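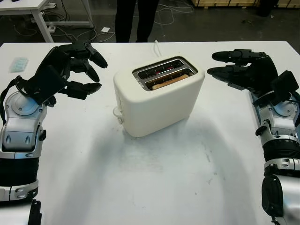 Toast on the test table, one slice in.

I work in the kitchen at Prerkier, where we do breakfast trays for a care home and two offices up the road. Since April a two-armed robot called Twal has been learning the dull end of the job at the Flindel workshop, and I go over there on Saturday mornings to say how we do things.

How we do things is hard to explain. We make 377 slices on a normal morning. I had never thought about how I make one. I put the bread in, push the lever, turn around and butter the last lot. When I was asked how I know the toast is ready, I said I just know, and that got written down as a problem.

So we went back to one toaster and one slice. The hands wait on either side while the wires glow in the back slot. I've stood at that table for whole mornings and come home smelling of toast without having served any.

The plan for our kitchen is that Twal takes the toasting station from 5 a.m. and one of us does the trays and the checking. At the moment the toasting station is a person. That person is me three days a week. My hours stay at 40 and my start moves later, and I'm glad of that. The newer staff are less sure. Toast is where you start with us, and if you don't start there I don't know where you do start.

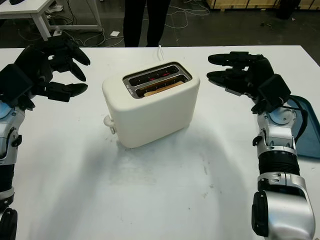
A reader who signs as Presta wrote to me after my last post and said that at their plant the machine took the easy job and left people with the hard one all shift, with no easy hour to rest in. They had 14 people on the line before and the same number after, and everybody was more tired.

I've thought about that most of the week. Buttering and toasting is when I wake up, and when we talk. Checking trays against the diet list needs your whole head, and I wouldn't want to do it for eight hours straight. I've asked for the jobs to rotate, with a person on toast at least one morning in the week. The manager said she would look at the rota once the trial dates are set.

Next time I'm bringing our own bread over, the thick cut.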